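Small plates, big claims
Speaker notes, December 27, 2023
Slot: after the break, before the open floor. Leave the house lights up.

Start without the title slide. Ask for hands: who has been told this year that they need to lift heavier? Then: who was told by someone selling something? Wait for the laugh. If there isn't one, carry on, it's a cold room.

Say where I stand early. I like gyms. I pay for one. I think most of what is said about how to load a machine is habit with a number stuck on it, and I include things I have said myself from this same spot.

The Brurkow talk in April. Some of you were there. I stood up and said that the smallest plates in a gym were mostly there for show, and that a grown adult should move up in proper steps or stay put. I had no grounds for it. I'd read it in a Kokari leaflet and liked the sound of it. Say this plainly and don't make a meal of it.

What the leaflet said: members who moved up in big steps "progressed faster". Read that line out twice. Faster than whom? Measured how? It gives 1,937 members as the number looked at. It doesn't say how many were still turning up at the end, and I'd quite like to know, as people who hurt a shoulder or get fed up tend to stop filling in forms. A big number at the top of a page does a lot of work on a reader. It did on me.

Then the other lot. Arruda put out a chart saying the reverse, small steps every time, with 3,058 logged sessions behind it. Don't let the room cheer for this one. Same trouble. Sessions aren't people. One keen member can fill a great many rows. Also Arruda sells a set of small plates, and the order form is on the back of the chart.

Pause. Water.

Next part is about what happens when you stand at the machine. Slow down here, I rushed it last time.

With a plate-loaded machine you choose the weight, pick it up and put it on yourself. With a stack you move a pin. People will tell you the plate version is "more honest" or "closer to real lifting". I have never got anybody to tell me what that means. The lever still travels on the path it was built to travel on. What I'll grant is that you feel what you're adding before you add it, and a person who has just carried a plate across the floor is a bit less likely to kid themselves.

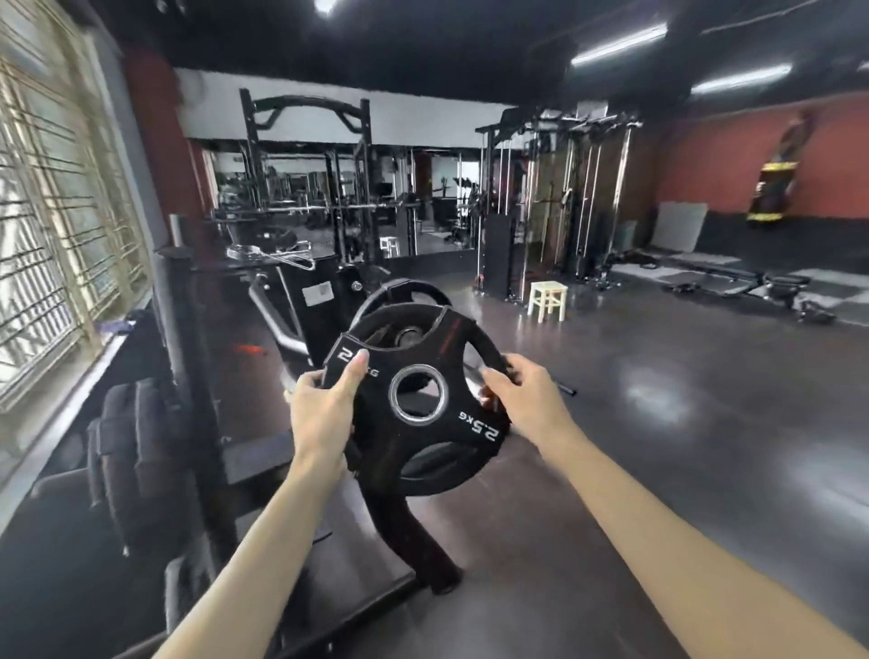
Slide 4. A 2.5KG plate going on in front of another one.

Leave the slide up and talk over it. Points to get in, any order:

The weight is printed on the plate twice, and a thumb is over part of one of them. Small thing, but labels get covered by hands and by other plates. I can't tell you from this slide what the plate behind it weighs, and neither can you. It's a similar shape. Ask the room to guess, then ask how sure they are. That is how loading mistakes begin, with a shape that looks about right.

The cut-out holes. Three places to get your fingers in. I was ready to be rude about these as a sales feature and I'm not going to be. Try picking a plain flat plate up off a rubber floor with sweaty hands. On something this light it hardly matters, but the same pattern on a heavier plate is worth having.

Two hands on a light plate. Somebody always says it looks silly. Let them. Lining up a hole with a horn is fiddly whatever the weight, and I'd sooner see two hands than a pinched finger.

Now the main question: does adding 2.5 kilos do anything? My answer is that it depends what was on there already, and anyone who answers without asking that should be ignored. On a heavy leg exercise you may not notice it. On a small arm movement it could be the whole difference between a clean set and a bad one. The lever changes things too. A number on a plate is what the plate weighs. It isn't what your hands meet at the handle, and two machines with the same plates on can feel nothing alike. So comparing your number with a friend's at another gym is a waste of an evening.

Somebody will ask about both sides. Where a machine has two horns, load both the same. I'm not sceptical about that one.

Move on to the app. Keep it short, they'll be tired. Jumon tells you when to go up and by how much. I used it for 6 weeks. It told me to add weight the day after I'd logged a set I hadn't finished. I wrote to ask how it decides and got a reply thanking me for my journey. There may be good sense inside it. I couldn't find any way to check, and "trust us" isn't a method.

What I do myself, if asked (they will ask): I go up by the smallest plate there is when the last two sessions felt tidy. If it feels wrong I take it off again. I write it in a notebook. No claim that this is best. It costs nothing and I can see when I'm wrong.

Cut if short of time: the bit about the 600 posters.

Likely questions
Are rubber-coated plates worth the money? Quieter, kinder to floors. Stronger? No, and be wary of anyone who says so.
Should beginners use machines or bars? Whichever they'll come back to. Expect grumbling from the left side of the hall.
Have I changed my mind since April? Yes, on small plates. Still don't believe the chart.

Handouts are by the door. Take the spare ones home this time.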